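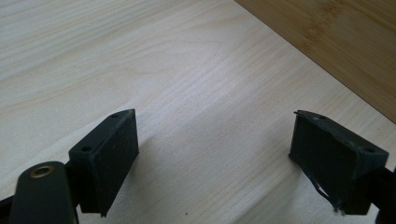 Re: [letwood-neighbors] Water shutoff on Tillman

Vasilică Cozma wrote:
> Does anyone know if the June shutoff covers the whole street or
> just the even side? The card on my door says 8 to 2 and nothing
> else. I have a tenant upstairs who works nights and I need to
> tell her something.
>
> Also, is the hydrant at Jenlow still leaking?

Vasilică,

Both sides, from the corner of Jenlow up to number 151. I called the water office this morning and the woman there read me the work order. Past 151 you're on the other main and shouldn't notice anything.

They are replacing 16 service valves. She said 8 to 2 is the window for the whole job, but each house should only be off for part of it. She couldn't tell me which part, so I'd have your tenant fill a couple of pitchers the night before.

When it comes back on, run the cold tap in the tub first and leave the kitchen for last. After the work two years ago I ran the kitchen first and got grit in the faucet screen. It unscrews by hand on most of them — mine needed pliers.

The hydrant is still leaking. I reported it again and got the same ticket number as before, ending in 11. If you call too, give them that one so they don't open another.

Parking on the odd side is supposed to be clear by 7:30.

Dulto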